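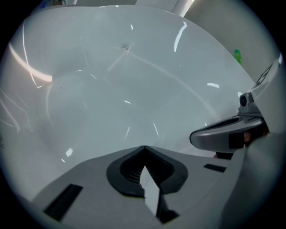 Right, the bath thread, as promised. I've been meaning to do this since February and I am finally out of excuses. The whole project is simple enough on paper - clean white tub, sort the sealant, stop hating the bathroom. White and glossy is lovely until the light hits it, and then you get all those fine curved streaks going every which way like somebody's been ice skating. And the little dark smudge! One tiny mark on all that white and it's the only thing I can look at.

1,835 of you follow me for bread, so apologies to the bread people. Bread returns shortly. Mute the word "bath" if you must.

First question for the hive mind: how do you tell a scratch from a reflection? I've been tilting my head at it like a pigeon. Janaka Sikder (hi Janaka) told me to run a fingernail across and see if it catches. Good tip, going to do the whole tub that way tonight with a podcast on.

Things I will NOT be using: scouring powder, the green side of a sponge, my nan's wire wool. I did a sink with scouring powder at the old flat and it never looked shiny again. Lost a bit of deposit over it too. Lesson learned, thank you landlord.

What I've bought so far is a bottle of Clikard cream cleaner and a pack of Fluken cloths, 24 in the pack, in a shade of yellow that goes with nothing I own. The cloths are dead soft. The cleaner smells of pear drops and I can't decide if I mind.

My method, for anyone who wants to shout at me about it. Rinse with the shower head. Squirt of washing-up liquid in warm water, wipe the lot down, rinse again. Then the cream on a damp cloth, small patches, hardly any pressure. Rinse like mad after or it goes chalky round the plughole.

Several people asking about the smudge already. Plan is a dab of the cream, leave it a few minutes, wipe. If that does nothing I'll try bicarb paste, very gently (yes I know bicarb is a bit gritty, please don't write in).

Someone else has asked if I've considered having the whole thing resurfaced. I have! Got a quote from a place in Pristside and had to go and sit in the garden. A new tub would be cheaper, and then you've got the plumber and the tiles to think about, and before you know it you're choosing taps.

Sealant is next and I'm dreading it. It's gone a bit pink along the wall side and I've got a little plastic scraper and zero confidence. If you've done this before - do you fill the bath with water before you put the new stuff on? My neighbour swears by it, my brother says it's nonsense.

Also taking recommendations for a bath mat that doesn't leave sucker marks. The last one did and it took me 18 goes with a cloth to shift them.

Kettle's on, gloves are on, podcast is downloading. Will report back on the fingernail test later. Keep the sealant advice coming, I'm reading all of it!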